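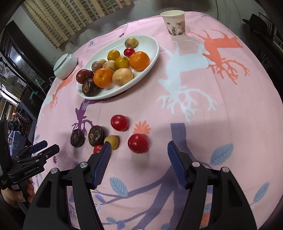

Does the fruit bowl get eaten? Project report, second year Food and Society
Signe Bergmann
Handed in 10/27/20

I should say at the start that I wanted to do my project on bread, but three people had already picked bread, so I went for fruit and I'm really glad I did! My question was simple. If you put fruit out where people can see it, do they eat more of it than if it stays in the fridge drawer?

I did the whole thing in my student house on Bolside, where there are six of us (me included, though I left myself out of the results for obvious reasons). It ran for two weeks in August, when most of the house was back early for summer jobs. In the first week the fruit lived in the bottom drawer of the fridge. In the second week it went out in the kitchen, next to the kettle, because everybody in our house ends up at the kettle sooner or later.

I bought the same shopping both weeks from the greengrocer at Coltach market: 60 pieces of fruit a week, mostly apples, plums and small oranges. My tutor, Hemant Tiwari, told me to keep a tally sheet and I rolled my eyes a bit, but he was right, I would have lost track by the second morning. People put a tick on the sheet when they took something. Gaétan forgot all the time, so every evening I checked what was left and filled in the gaps.

In the fridge week, 10 pieces were eaten. I honestly thought it would be more. Ingvar told me afterwards that he hadn't opened that drawer since he moved in and thought it was for onions. A good deal of the fruit was still fine at the end of the week, so I made it into a crumble, and I didn't count the crumble.

In the kettle week nearly all the apples and oranges went. The plums did badly. It was hot and they turned soft quickly, and once one plum has gone squashy people go off the rest of them (I do too). I ended up throwing a fair few away, and that bothered me, because I'd started out thinking that putting fruit on show could only be a good thing. If I did this again I'd put out a little at a time and top it up.

I also talked to everyone at the end. Sille said she took oranges because they were quick and she could eat one walking to the bus. Gaétan said he ate more because I was watching him! That is a proper problem with my method and I don't have a good answer to it. Hemant thinks I should have got somebody else to keep the sheet, or told the house I was studying the kettle.

Other things I'd change: a longer test, a cooler month, and a second house to compare with. The order of the weeks might matter as well. By the second week people already knew there was free fruit going.

The tally sheets are in the appendix, with a tea stain on the second one, sorry. The crumble recipe is at the back too, as Ingvar asked for it.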